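4.2 What people told us about wash day

I'll admit I went into the interviews thinking this would be the dull section. We had the meter readings, we had 1,535 completed diaries from Trudinville and Plesthorpe, and the talking part was supposed to be garnish. Then I sat down in the first kitchen and stayed for two and a half hours (the consent form said forty minutes, sorry), and by the end of that week I'd thrown out half my question list.

The diaries asked people to write down when they did laundry and why then. "Why then" got short answers. "Needed shirts." "Raining." In person, the same people would go on and on, and what they talked about was mostly other people in the building. Who minds noise after nine. Whose baby naps at two. Plesthorpe is nearly all apartments with thin floors, and the spin cycle is a social matter there in a way it just isn't in Trudinville, where the houses stand apart and you could spin at midnight if you felt like it.

Figure 3. Front-loading washer, door open.
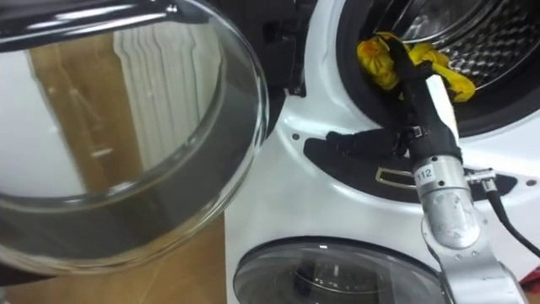 One Plesthorpe tenant told us that she had never once looked at the night rate, that she wouldn't run a load at eleven if the power company paid her to, and that the man downstairs had been decent to her for years and she meant to keep it that way. I heard some version of this in 16 of the 59 interviews, and every one of those came from an apartment. The utility's own leaflet on cheap night power doesn't mention neighbors at all!

The second thing I didn't see coming was the smell problem. We'd coded "leaves door open between washes" as a yes/no item and more or less forgotten it. In the interviews it came up constantly, usually as an argument inside the household: one person wants the door open so the drum can air out, the other keeps walking into it. In small bathrooms this gets pretty heated. A few households had settled it by washing only in the morning, so the door could stand open all day while everyone was out, and that puts them right in the expensive hours. Our load-shifting model (Section 3) has no term for this. It treats the morning washers as people who don't know the prices, and several of them knew the prices better than I did. 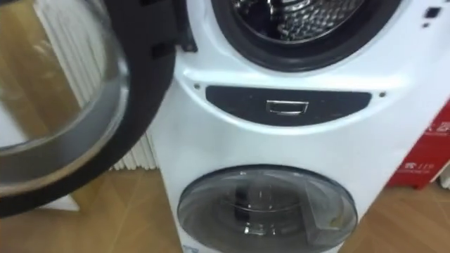

Sorting habits matter too, though less than I'd hoped. Households that split their wash into darks, lights and towels ran more cycles per week, but they also had more freedom to move one of those cycles somewhere cheaper. Towels were the easy one. Nobody seemed to care when the towels got done. School uniforms and work clothes hardly moved at all, and Sunday evening stayed packed in both towns whatever the rate was doing.

I should say something about the Kandasamy scale, which we used to score flexibility. It was built for dishwashers, and it shows. A dishwasher can sit full overnight and be emptied whenever; wet sheets can't. We kept the scale so our numbers would line up with the earlier Utov study, but I'd treat the laundry scores as a rough ranking and no more. The 3,000 meter records in Section 4.3 are a better guide to what people did, and the December readings in particular, when hardly anyone in either town was drying clothes outside.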